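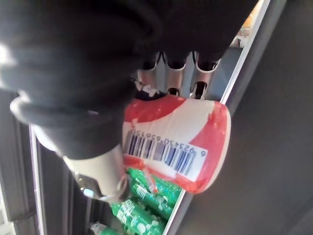
*The red and white one, barcode side out.*

May 5, 2020

Up before six. Cloudy until lunch, then some sun on the back step. Did the pantry shelves today because I had been putting it off since December and there was no good excuse left.

Started with the top shelf. Took everything down onto the table and wiped the boards with vinegar water. The paper lining was stuck in the corners and I had to get under it with the old putty knife. Two jars of plum jam from Kirsty Sowerby, one with the lid rusted on. Kept the good one. Rice, lentils, the Kunda tea that Liam likes and I don't. A bag of flour with a date from last year, which I sifted and found nothing in, so it stays.

Then the containers. I am writing the barcode numbers down this time so that when I phone in an order to Wevcombe there is no back and forth about which one I mean. Last month Clive on the order desk sent the wrong size twice and the second time I just kept it. The red and white one reads 6 923450 656150. The digits run along one side of the bars with the 6 off by itself at the end, and the plastic is creased in places, so I read it over twice before I put it in the book. The rest I copied out after lunch with my glasses on.

The book is the green one that used to be for the car. I tore out the mileage pages. Number on the left, what it is in the middle, which shelf on the right. Stuart Bunting told me on the phone that there are programs for this. I'm sure there are.

Lunch was the end of the soup and toast. Malcolm Penrose came by and stood at the gate to ask if I had any yeast. I had one packet and gave it to him. He left a dozen eggs on the wall, so I came out ahead. He says the line at the store was down past the pharmacy on Saturday. He also says his knee is no better and they won't look at it until things open up again.

Afternoon was the second shelf and the floor. The second shelf sags in the middle and has since we moved in. I turned the board over so it sags up, and put the cans at the two ends and the light things in the center. It may hold. If it doesn't I have that length of pine in the garage, though it needs 20 inches or so taken off and the saw is at Liam's.

Found behind the bottom rack: a clothespin, the lid to the blue casserole, and a receipt from the hardware store. I bought a new casserole two years ago over that lid. Put the old one back in use and the new one up top.

Things that go on the right side now: tea, sugar, oats, anything opened. Things on the left: cans, the big oil, anything not opened. The onions are out in the hall in the wire basket where there is some air. Potatoes under the stairs in a paper sack with the top rolled down.

Liam called around four to ask how I was getting on. I told him about the shelf. He said leave it and he'd look at it when he can come over, and I said it was already done. He has been at home with the children since the schools closed and sounded tired. The younger one is reading well. The older one has been building something out of boxes in the hallway and no one is allowed to move it. He'll bring the saw back when he can.

Paid the electric, 126 dollars, higher than I expected for the time of year. I think it's the space heater. Moved that out to the garage while I had my shoes on.

Supper was two of Malcolm's eggs and the last of the greens. Washed up, hung the dishcloths on the line even though it was nearly dark.

To get on the next order: yeast if they have any, shelf paper, vinegar, dish soap, matches. Ask about the delivery day, which was moved and may have moved again.

Back is sore. The bottom shelf can wait until Thursday.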